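Robots and everyday work, session 2: can they do the chores yet?
Notes to go with the talk. Read them before the seminar if you can, or on the bus, I don't mind.
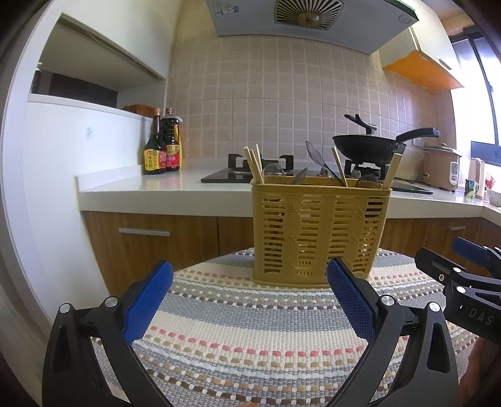 Last time I asked you all to write down one job you'd hand to a machine tomorrow, and I've now been through the whole pile. The washing-up won by a mile, with putting things away close behind it, and one person wanted a robot to ring their landlord. Fair enough! I'm going to stick with the kitchen this week though, and come back to the shop floor near the end.

So, can they do it yet? My short answer is "bits of it, on a good day, in a kitchen they've met before". The longer answer takes up the rest of this handout.

Start with something small. Think about taking one chopstick out of a full utensil basket. You do it without looking, probably while talking to somebody. Now try writing down what your hand did. You had to pick one thin thing out of a bunch of thin things all leaning on each other, get your fingers round it, pull in the direction it was leaning, and not drag a ladle out with it. If the ladle did start to come, you felt it and wiggled. That wiggle is the bit I'd like you to remember, as it comes up again in session 4 and probably in the essay.

A two-jawed gripper has a much rougher time. It can open, close, turn and move, and that's your lot. Soft pads on the inside of the jaws help a good deal, since they give a little and don't slip so easily, but pads don't tell you that you've caught two sticks when you wanted one (unless you put sensors in them, and then you've got wires and another thing to break). See-through plastic is a nuisance as well. Depth cameras often look straight through a clear spoon and report whatever is behind it, so the machine reaches for a spot where it thinks there is nothing at all. I've watched this happen and it is quite painful to sit through.

Then there's the table. Cloths ruck up and slide. A basket that weighs next to nothing will tip if you pull sideways on something near the rim, and most of us would steady it with the other hand without thinking. Two hands are a huge help in a kitchen. They also give you twice as much to control, and they have to agree with each other about what's going on.

How do you teach a machine this stuff? The old way was to program every move, which works beautifully if the spoon is always in the same place. The way most people are trying now is to collect lots of goes by human beings and let the software find the pattern. You can steer a robot from a distance, or you can have people do the job with hand-held grippers, so what gets recorded is close to what the robot's own hand would see. The second way is cheaper and you can do it in real homes — which matters, because real homes are a mess of different cupboards, lights and worktops, and a lab bench isn't.

Manolis Dimitriou, who is giving the guest slot in March, has a collection from his Wandby project with 3,970 goes in it, all kitchen jobs. It sounds like plenty. He'll tell you himself that it's thin once you split it up by task, and thinner again once you ask how many different homes are in there (16). I won't steal the rest of his talk.

Now the shop floor, quickly. Harvey Turcotte used to run the packing line at Turetti and his view is that factories cheat, in a good way. If a part is hard to pick up, you change the tray. If the light is bad, you change the light. His old line needed up to 13 changes to the trays and guides before the arm could be left alone for a shift. Would you put up with that at home? I wouldn't. I like my spoons where they are.

That's the real gap, to my mind. In a factory the room gets bent to suit the machine, and at home the machine has to put up with the room.

For the seminar, please do these:

Pick one job in your own kitchen that takes you under a minute. Write out every step, including what you'd do if it went wrong. Two sides at most, please, I have to read them.

Then try the same job wearing oven gloves, using only your thumb and one finger on each hand. Note where you got stuck. Nothing sharp and nothing hot!

Reading is the Villalobos chapter, first half only. The Istis case study is optional but it's short and has a good bit on dropped crockery.

Slides go up after the session.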